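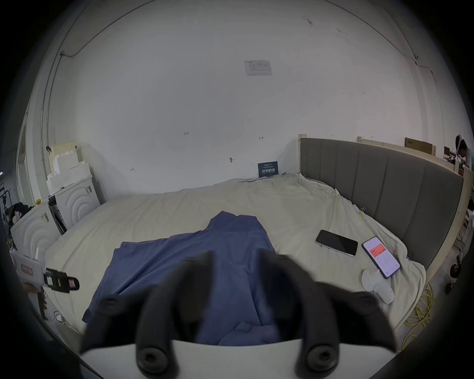 Lecture : 7 min

Apprendre à un robot à déplier du linge avec une pince à main : notre méthode, pas à pas

81 partages · 3 commentaires

On me pose la question à chaque porte ouverte du club, alors je la mets enfin par écrit : comment on fait, au club Brirano, pour enregistrer des démonstrations de manipulation de tissu quand on est une bande d'étudiants avec un seul bras robotisé pour tout le monde ? Réponse courte : on laisse le bras tranquille et on prend une pince à main. On fait le geste soi-même, doigts de la pince au bout du poignet, caméra embarquée qui tourne, et on s'occupe du robot plus tard. Réponse longue : tout ce qui suit (installez-vous).

Je précise que c'est la méthode qu'on utilise pour l'épreuve « textile » de la coupe Cleretdale. Si vous préparez autre chose, empiler des gobelets ou ranger des couverts, une bonne partie reste valable, mais le linge a ses petites manies et c'est surtout d'elles que je vais parler.

Ce qu'il vous faut

- une pince à main à deux doigts, avec une caméra fixée dessus
- une deuxième pince si vous voulez faire des gestes à deux mains (commencez par une seule, vraiment)
- une surface large et molle : un lit, c'est parfait
- un drap uni et clair
- un tissu d'une couleur franche, qui tranche sur le drap
- une clé Allen à la bonne taille pour les vis des doigts
- un téléphone pour la minuterie, et un carnet

Pour le tissu, je suis devenue fan du bleu sur drap crème. On voit chaque pli, même sur l'image un peu écrasée d'un grand-angle, et quand on relit les prises tard le soir on ne se demande pas où finit le tissu et où commence le matelas. On avait essayé du blanc sur blanc la première année… je vous laisse imaginer la relecture.

Étape 1 : monter et vérifier la pince

Les doigts de notre modèle sont souples, noirs, un peu courbés, et ils se fixent sur une platine blanche par des vis à six pans creux. Serrez-les à la main d'abord, puis un petit coup de clé, pas plus. Une vis trop serrée déforme la base du doigt et les deux pointes ne se rejoignent plus bien en face l'une de l'autre. Une vis trop lâche, c'est pire : le doigt pivote petit à petit pendant la séance et vous vous en rendez compte à la relecture, quand toutes les prises de la deuxième heure sont légèrement de travers.

Mon test : je pince un coin de mouchoir en papier et je tire doucement. S'il glisse d'un seul côté, je redesserre et je recommence.

Regardez aussi ce que voit la caméra avant de commencer. Les deux doigts doivent entrer dans l'image par le bas, toujours au même endroit. Le modèle apprendra à partir de cette vue et de rien d'autre, donc si un doigt disparaît dans un coin noir de l'objectif, il faut reprendre le montage. Chez nous on garde une image de référence dans le dossier partagé et on compare à l'œil au début de chaque séance. C'est rustique mais ça marche très bien !

Étape 2 : préparer le lit

Tendez le drap au centre. Sur les bords, peu importe, qu'il fasse des vagues si ça lui chante. Au centre par contre, un gros pli de drap ressemble beaucoup à un pli de tissu, et la pince finit par attraper les deux ensemble.

Pour le reste de la pièce, ne rangez pas tout. Je sais, ça surprend les nouveaux, qui arrivent pleins de bonne volonté et commencent à tout débarrasser. On avait enregistré toute une série dans une salle impeccable au lycée Plesier, et le robot s'est retrouvé complètement perdu le jour où quelqu'un a laissé un sac dans son champ de vision. Depuis, on accepte les téléphones posés sur le lit, les câbles par terre, les cartons contre le mur. Il y a quand même deux limites : rien sous le tissu, et rien à l'endroit où la pince doit passer.

Et les câbles au sol, faites-en ce que vous voulez pour l'image, mais repérez-les avant de marcher à reculons avec une pince dans chaque main. Je parle d'expérience.

Étape 3 : froisser le tissu (si, c'est une étape)

Le départ compte autant que le geste. Si vous posez toujours le tissu de la même façon, vous allez enregistrer un robot très fort dans une seule situation. Nous, on prend le tissu par un point au hasard, on le lève à hauteur d'épaule et on le lâche. Pas de retouche ! La tentation est énorme de tirer un petit coin vers soi pour se faciliter la vie, et tout le monde y cède un jour ou l'autre.

Variez aussi la position sur le lit : plus près de la tête, plus près du pied, un peu de biais. On note dans le carnet une lettre par zone et on tourne.

Étape 4 : le geste

Voilà le cœur de l'affaire. Une démonstration, chez nous, se passe comme ceci :

1. Pince ouverte, au-dessus du tissu, sans bouger, le temps d'une respiration. Ce petit arrêt servira de repère pour découper la prise.
2. Descente vers le sommet d'un pli. Choisissez un relief bien net, un endroit où le tissu fait une bosse. Les zones plates se pincent mal.
3. Fermeture franche. On évite de fermer à moitié, de rouvrir, de refermer.
4. Montée lente, puis déplacement vers le côté libre du lit.
5. Ouverture, recul, nouvel arrêt.

Gardez le coude souple et bougez à la vitesse d'un robot, c'est-à-dire plus lentement que vous n'en avez envie. Si vous allez à votre rythme habituel, les images sont floues et le bras ne saura pas reproduire le mouvement sans se mettre en sécurité. Ma technique est de fredonner quelque chose de lent. Au club, tout le monde se moque, et la moitié s'y est mise.

Autre point qui m'a pris des semaines : n'utilisez pas l'autre main. Ni pour retenir le tissu, ni pour chasser un pli gênant. Votre robot n'aura pas de main gauche humaine à portée (s'il en a une, écrivez-moi).

Si la prise rate, par exemple parce que le tissu glisse des doigts, continuez tranquillement : redescendez, reprenez, terminez. Une reprise propre est une très bonne donnée, le modèle a besoin de voir comment on se rattrape. On la marque simplement d'un R dans le carnet.

Étape 5 : tenir la distance

Une séance, c'est 32 démonstrations, et on s'arrête là même si on se sent en forme. Au-delà, le poignet fatigue et les gestes rétrécissent sans qu'on le remarque. On passe la pince à quelqu'un d'autre, et c'est tant mieux, car chaque personne a sa manière d'aborder un pli et le modèle y gagne en souplesse.

Pensez à la batterie et à l'espace de stockage avant la séance. Oui, c'est évident. Oui, on l'oublie quand même. J'ai collé un rappel sur le couvercle de la mallette.

Pour la lumière, fermez les rideaux ou laissez-les ouverts, mais décidez-vous pour la séance entière. En décembre, à partir de 16 heures, la lumière du jour baissait pendant qu'on travaillait et le bleu de notre tissu virait au gris d'une prise à l'autre. Maintenant on allume le plafonnier dès le début et on n'y touche plus.

Étape 6 : trier le soir même

On relit les prises dans Hollis, le petit outil que le club a bricolé pour ça (une grille de vignettes, deux boutons, garder ou jeter, rien de sorcier). Je jette :

- les prises où la pince sort du champ utile
- celles où une main ou une manche passe devant l'objectif
- celles qui n'ont pas l'arrêt du début
- tout ce que je dois regarder trois fois pour comprendre

Je garde les prises moches mais lisibles, et j'y tiens. Quelqu'un qui passe au fond, un écran de téléphone allumé sur le lit, un drap qui se plisse au bord : tout ça reste.

À la fin de notre dernière campagne, on avait 2073 démonstrations enregistrées et plus de 81 % de gardées. Ça paraît énorme quand on débute, mais ne vous découragez pas : les premiers essais intéressants sur le bras, on les a eus bien avant d'arriver à ce total. Lancez un petit entraînement dès que vous avez quelques séances, regardez où le robot hésite, et enregistrez davantage de ces situations-là. Chez nous il hésitait devant les tissus en boule serrée, donc on a fait deux séances rien qu'avec des boules.

Les erreurs qu'on refait chaque année

Changer de doigts en cours de campagne. Même forme, même couleur, et pourtant la souplesse du caoutchouc neuf n'a rien à voir. Si vous devez changer, notez-le et séparez les dossiers.

Laisser une deuxième pince allumée à côté. Elle enregistre dans son coin, remplit sa carte et vous offre une heure de plafond à trier.

Nommer les fichiers « test », « test2 », « testbon ». Je ne dirai rien de plus, le dossier existe encore.

Vouloir un pliage parfait tout de suite. À la coupe Cleretdale, le dépliage et le pliage sont notés séparément, et on a marqué presque tous nos points sur le premier. Saisir un tissu froissé et l'étaler correctement, c'est déjà un joli projet de semestre !

Et si vous n'avez pas de lit ?

Une couette épaisse sur deux tables rapprochées fait l'affaire. Évitez la table nue : les doigts butent sur le dur, on a tendance à freiner trop tôt, et le tissu se laisse beaucoup moins bien pincer. Au lycée Plesier, ils travaillent sur un tapis de gym recouvert d'un drap et leurs prises sont très propres.

La feuille de suivi du carnet est dans la rubrique Documents, à imprimer en recto. Le prochain article parlera du passage sur le bras, avec les réglages de vitesse et notre collection de chaussettes perdues.

Club Brirano · Nous écrire · Mentions légales · Tous droits réservés · Haut de page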